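Dastex to Release Second Album "Hamel" in June

Eleven new songs from the death metal band, recorded live in one room, with a release show at Festance

15 May 2022 – Death metal band Dastex will release their second full-length album, "Hamel," in June on Wanetton Records. The album has 11 songs and runs just under 40 minutes, and it is the heaviest, fastest and strangest music the band has put to tape.

The four members wrote most of "Hamel" during one long winter in their rehearsal space, then tracked the drums, bass and both guitars together at Wanetton's own studio. Vocals were added in three days. There are no programmed drums on the record and no sampled kick sounds. What you hear is the band playing in a room, with all the sweat and fret noise left in.

"We did 'Ribs of the Orchard' again and again until my hands quit on me, and then we used the second take," said guitarist and vocalist Mimoza Hodžić. "It had one wrong note in the bridge and we all loved it. I play the wrong note on purpose now!"

Fans of the first album, "Salt Cellar," will know the band's taste for short songs and sudden stops. "Hamel" keeps those and adds a good deal more. Opening track "Low Tide Tribunal" goes from a crawling doom riff to full blast beats in its first minute. "Nine Wet Candles" is built on a bass line that could almost be called funky, and "Gatehouse" closes side one with a long, ugly, wonderful slowdown that has already become a favorite at shows. The title track comes last and is the longest piece Dastex have written, with a clean guitar passage in the middle that Hodžić first worked out on her aunt's nylon-string acoustic.

Jacqueline Vidal produced and mixed the album. She also recorded "Salt Cellar," and the band asked for her again before they had a single finished song.

"They came in so well rehearsed that I could spend my time on sound and not on fixing things," Vidal said. "The low end on this record makes me very happy. You can follow every bass note, even in the fast parts, and in this kind of music that takes work from everybody. I moved the drum kit twice, and we ended up with it facing the brick wall. It sounds huge."

The vinyl edition is limited to 300 copies on dark green vinyl and comes with a printed lyric sheet. The CD and cassette have the same track list. All 11 songs will also be on the usual streaming services on release day, and "Nine Wet Candles" is out now as the first single.

Dastex will play "Hamel" from start to finish at this year's Festance, the outdoor heavy music weekend that drew 4,000 people last time it was held. The band will be on the second stage on the opening night, and the set will end with three songs from "Salt Cellar." Copies of the new record will be on sale at the Wanetton table all weekend, along with shirts and a small run of patches.

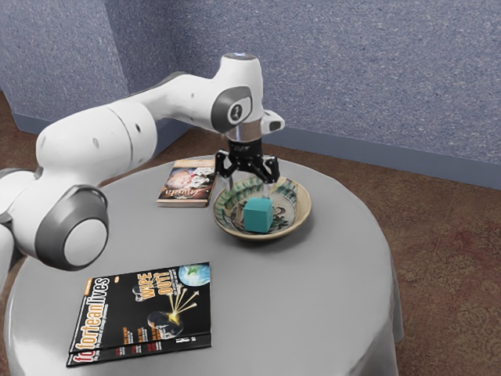
A robotic arm and gripper over a bowl on a round table. Computer rendering.

Track list for "Hamel":
Low Tide Tribunal
Ribs of the Orchard
Tallow
Nine Wet Candles
A Mouth for Every Door
Gatehouse
Split Lantern
Worm Calendar
Under the Weir
Cold Porridge
Hamel

About Dastex
Dastex play death metal with short songs, odd time changes and plenty of low end. The band began as a duo, with Hodžić and a drummer sharing one amp and a borrowed microphone, and grew to a four-piece before recording "Salt Cellar." They have toured small clubs and basements ever since.

About Wanetton Records
Wanetton Records is an independent label and studio for extreme metal, noise and hardcore. It releases music on vinyl, CD and cassette.

Review copies, interviews with the band and photo passes for the Festance set are available from the Wanetton Records press desk. Please include the name of your magazine, site or radio show, and say whether you would like a download or a CD.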